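Tamach: Getting a Secondhand Server Ready for the Music Library
Project report, spring semester
Léonie Sabatier
Partners: Abla Abou Jaoude, Ctibor Procházka
Advisor: Colette Masson

Where the idea came from

The music library in Huet Hall has been scanning its sheet music for years, and by March it had 2,359 scans spread across a couple of external drives, somebody's laptop and a desktop that makes a noise like a coffee grinder. If you want a clarinet part, you email Lilibeth Tagle at the front desk and she goes hunting for it. She's very good at it, but she also has other things to do!

Our plan was to take a used server, clean it up, check the hardware inside and put all the scans on it so anybody in the building could search for them. We called it Tamach, which was Ctibor's idea and which he has refused to explain to either of us. The server came from Skakitz, a secondhand shop across town that lets student projects have older machines for the price of picking them up. Picking it up was a whole afternoon. Servers are long, and Abla's car is short.

I should say up front that I was the hardware person mostly by default. Abla wanted the search page and Ctibor wanted the file naming (he has opinions about file naming), so I got the inside of the box. I had put together one desktop before this, with my cousin reading me the instructions over the phone. So if you already know servers, parts of this report will be slow going. I wrote it for the next group, who may be starting where I did.

First look inside

The lid had a latch I fought with for much too long. Once it was off, my plan was simple: look at everything, write down what was plugged in where, and only then touch anything. I made a notebook page with a rough drawing of the board and labeled it as I went — socket in the middle, memory on both sides, coin cell up in the corner. The drawing is ugly but I used it constantly. I'd do that part exactly the same way again.

The manual we found was for a board that was close to ours but not the same, and we lost a good chunk of time before Abla noticed that the diagram had a connector ours didn't have. After that we used the manual for the general ideas and trusted the printing on the board for the details. The letters are tiny. Bring a flashlight, and bring a magnifier too if you can borrow one.

The socket was the part I was most nervous about. The processor sits inside a metal bracket that gets clamped down with a thin lever, and the lever has more spring in it than I expected, so you want a hand on it whenever it moves. My rule for myself was no sleeves, no food and no talking to me while the bracket was open. Ctibor broke the last one a lot. 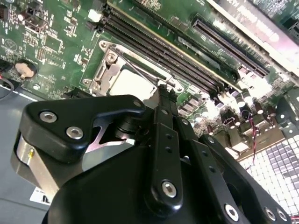
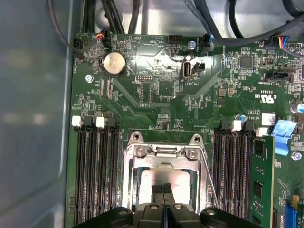
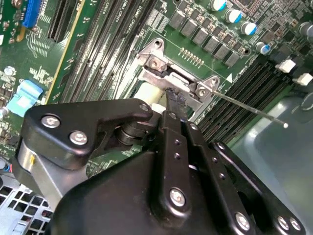
Memory was where most of our planning went, because it was the one upgrade we could afford. Abla had worked out that the search page would be a lot happier if the whole index could stay in memory, and I had to find out how much room we had to add more. You can see in the second picture that the four slots to the left of the processor are empty, and that there's a green module standing in the last slot on the right. Look at the latches too, because they go back and forth between white and black. I thought that was decoration for longer than I'd like to admit. I wrote the colors on my drawing, and from then on we could say "the white one by the socket" to each other without getting lost.

Buying the parts

Professor Masson gave us $20 from the course supply budget, on the condition that we wrote down what we spent it on. So, for the record: thermal paste, a pack of lint-free wipes, and a small bottle of alcohol for cleaning. The extra memory came out of a bin at Skakitz and they let us have it free, with the understanding that some of it might be dead. Some of it was dead. We tested the modules one at a time, which is boring and takes forever, but it's the only way I'd trust the result. Ctibor put a sticker on each good one and I dropped the bad ones in the electronics recycling box on the first floor.

One thing I got wrong: I pushed a module in until it felt snug and assumed that was it. The machine wouldn't start, and I spent an evening suspecting the power supply, the coin cell and myself, in that order. The module was in the right slot but wasn't all the way down. You have to press until the latch closes by itself, and it takes more force than feels polite. Abla now does an impression of my face when it finally clicked.

Software, quickly

We used Prereck for the catalog. It's free, it runs fine on older hardware, and Lilibeth had already used it at another library, so there was one less person to train. Setting it up took Abla a weekend. Getting our files into it took much longer, mostly because the same piece could be saved under the composer, the title, the nickname of the ensemble that played it, or just "scan new final." Ctibor wrote a script that guesses the right name and asks a human when it isn't sure. It isn't sure pretty often, but it beats doing all of them by hand, and I got weirdly fond of sitting there with a bag of pretzels deciding whether two marches were the same march.

Testing

Before anything real went onto the machine, we ran a memory and processor test for 36 hours straight. I slept badly both nights. It came through with no errors, and then we copied the scans over and had Lilibeth try it with requests from her actual inbox. She found what she wanted for all but 3 of them. Two of those were misspelled in the catalog (fixed now) and the other one had never been scanned at all, which she said she'd suspected since last fall.

The fans are loud. We moved the server from the reading room to the closet behind it, with the door propped open so it doesn't get too warm, and the complaints stopped. A proper vent in the door would be better, and we've put in a request with the building office.

What's left

The backup is still one external drive that Lilibeth swaps by hand. I'd like to see it run on a schedule to a second machine, maybe in a different building. There's also room for more memory if the next group gets lucky at Skakitz, though they should ask for the same type we used. It's written inside the front cover of my notebook, and the notebook is in the closet on top of the server, next to the spare screws. Please leave the screws where they are — they're from the lid, and I still don't know where one of them goes.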